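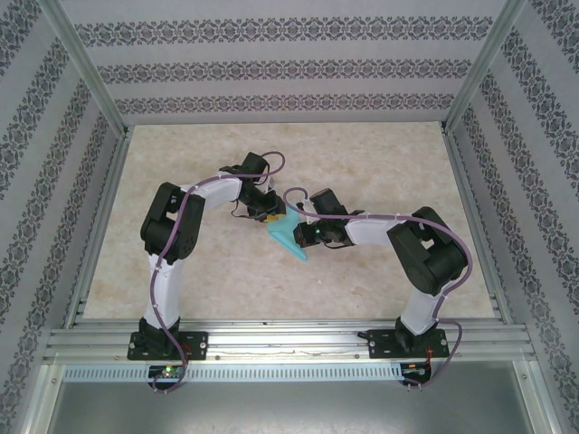

Carmela Llorente wrote to me after my November post to say I was being too hard on the machines. Her point was that I kept grading them against a person who has folded laundry for thirty years, and that the fair comparison is a kid of six. A six-year-old drops half the socks and nobody writes a blog post about it.

I've been thinking about that on and off since. She has a point about the socks. Where I don't agree is that a six-year-old will be seven next year without anyone paying for it, and will also carry the basket upstairs.

So this is where I think things stand in February 2024, for someone who does not build robots and mostly wants to know when the towels will get done.

Cloth is still the hard part. A cup has one shape. A dishcloth has as many shapes as you have ways of letting go of it, and every time you pick it up you get a new one. Two arms help a great deal, for the same reason you use two hands. One holds a corner or a fold while the other does something with the rest. Most of the setups I follow are small ones, a pair of arms on a bench working on one piece of cloth or foam at a time, and I've come to think that is the right size to be looking at. When a full-size humanoid folds a shirt in a video, I never know how many tries came before it. With the bench arms, people tend to publish the tries.

Pärn, a small outfit that posts its results every few weeks, ran 722 folds of one kind of square cloth and got a usable fold in 395 of them. That is a bit better than half. I would not keep a dryer that worked a bit better than half the time. On the other hand, the same group's earlier set was so bad they didn't give a number, only a list of what went wrong. Most of the list was the gripper closing on two layers when it wanted one, or on nothing.

I do that too, with fitted sheets.

The shop floor is a different story. My brother-in-law works at Casetti, where they make seat covers, and they have had a machine stacking cut pieces for a good while now. It does one size. When the size changes, somebody spends the morning changing the machine over, and then it does the new size all week. He likes it. He says the bad part of that job was always the stacking, and now he does the sewing, and the sewing isn't going anywhere soon. Getting two floppy edges to meet and stay met while they go under a needle is still done by people there, all of it.

That's the split as I see it. If you can give the machine the same piece in the same place all day, it can have the job. A house never does that. In my house the laundry comes out of the dryer in one knot with a pillowcase around it.

A few of you asked about the Jovska folder, the one with the preorder page. I haven't ordered it. The price is $2125 and you have to clip each item on yourself, one at a time, the right way up. By then I've done most of the work. Unari is taking a $100 deposit for something with arms, no ship date. I haven't put that down either, though I went as far as getting my card out.

Carmela's other question was what it would take for me to change my mind. I said a mixed load. Shirts, towels, socks, one kid's hoodie, dumped on a table, and I leave the room. It can take all night as far as I'm concerned. I don't need it to be fast, and I don't need it to fold the way I fold — thirds would be nice, but halves are fine. I only want to come down in the morning and not have to do any of it over.

She thinks that's five years off. I told her ten, and we left it there. Comments are open if you have a number of your own, and if anybody has used the Jovska for longer than a month I would like to hear how the clips hold up.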